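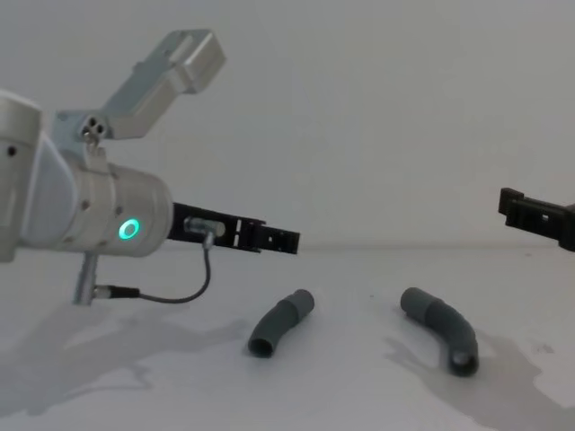
Gandeck worktable, top in white

Gandeck Worktable

Item group: Tables and benches
Maker: Dornel
Page last revised: November 1, 2023

The Gandeck is a fixed-height worktable for packing rooms, repair shops, teaching labs and sorting areas. It ships flat and is put together on site with one hex key, supplied, and one 13 mm wrench, not supplied. The top and the underframe are separate stock items, so a worn top can be replaced without buying a second frame.

This page covers the standard underframe and the plain tops. Tops with cut-outs, cable ports or raised edges are made to order and are listed under Gandeck Special.

Sizes

Standing height: 901 mm to the top surface, feet wound fully in
Seated height: 791 mm to the top surface, feet wound fully in
Depth: 812 mm, all models
Width: 1200, 1500 or 1800 mm
Foot travel: 25 mm
Clear knee space between legs: table width less 140 mm

The depth is the same for all models so that tables of different widths can be set in one row with a straight front edge. Standing and seated tables use the same rails and differ only in the legs. Legs can be ordered alone for changing a table from one height to the other.

Top

Plain tops are offered in white, light gray and dark green. All three have a matte surface. White shows dust, filings and dropped screws sooner than the other two and is the usual choice for inspection and small-parts work. Dark green is preferred where overhead lighting is strong and glare is a complaint.

Edges are square with a 2 mm radius on the upper corner. The underside is sealed. Threaded inserts for the frame are fitted at the factory and must not be drilled out or enlarged. Additional holes may be made anywhere more than 60 mm from an edge or insert. Seal the inside of any new hole before use. An unsealed hole will take in cleaning water and the surface will lift around it, usually within a year.

Color may vary slightly between batches. If tables are to stand side by side, order the tops together. Batch numbers are stamped on the underside near the left rear corner.

Underframe

Four legs, two side rails, one rear rail. The rear rail sits low to leave knee space open from the front and to give a fixing point for the lower shelf. There is no front rail. On the 1800 mm model a center brace runs front to back under the top and is already fitted when the top leaves the factory.

The frame is powder coated in gray. Touch-up paint is available in a small bottle with a brush in the cap. Scratches that reach bare metal should be painted before the table goes into a washdown area.

Load

The rated load is for weight spread evenly over the whole top, table level, all four feet in contact with the floor. It is printed on the label on the rear rail. The load differs by width, and the label on the table takes priority over any older printed sheet.

Point loads are a different matter. A vise, an arbor press or a heavy scale should be mounted over a leg or directly over a side rail. Do not mount a vise at mid-span on the 1500 or 1800 mm model without the reinforcing plate. The plate is a separate item and bolts through the top.

Do not stand on the table. Do not use it as a jacking point or drag it while loaded.

Accessories

Lower shelf, half depth
Lower shelf, full depth (not for seated height)
Single drawer, right or left
Won rear upright set, for shelves and lamp rail
Lamp rail, fits Won uprights only
Reinforcing plate for vise
Joining kit, for two tables end to end
Locking casters, set of four
Spare feet, set of four

Casters add 98 mm to the height and cannot be used together with the joining kit. The Won uprights bolt to the rear rail and to the back edge of the top. They do not fit tables made before the rear rail was changed — check for two pairs of square holes in the rail before ordering.

Rows and joined tables

Two 1800 mm tables joined end to end measure 3,632 mm overall, the extra length being the spacer in the joining kit. The spacer keeps the tops from rubbing when one table is bumped. It can be left out, but the gap then has to be closed with tape or it will fill with debris.

Level each table by itself first, then fit the joining bolts finger tight, level again as a pair and tighten. If the bolts are tightened before leveling, one foot near the joint will generally end up clear of the floor.

Assembly

Two people are needed for the 1500 and 1800 mm models. Lay the top face down on the shipping foam. Bolt on the side rails, then the legs, then the rear rail. Leave all bolts loose until the last one is in. Tighten from the center outward and turn the table over by lifting, not by rolling it onto two legs.

Check all bolts again after two weeks of use. After that, once a year is enough.

Cleaning

Wipe with a damp cloth and mild soap. Alcohol may be used on the top for marker and label glue. Acetone may be used sparingly and must be wiped off at once. Scouring powder and wire pads will polish the matte surface, and the shiny patches cannot be removed.

Ordering

Orders for frames and tops are taken through Ginov, who hold plain tops in white and light gray. Dark green is made in lots, and the next lot is due in December. State height, width, top color and any accessories on one order line per table.

Replacement parts: Dalibor Tóth, parts desk
Special tops and drawings: Leonidas Bakalis, technical office

Have the batch number ready for any question about a top, and the label code from the rear rail for any question about a frame.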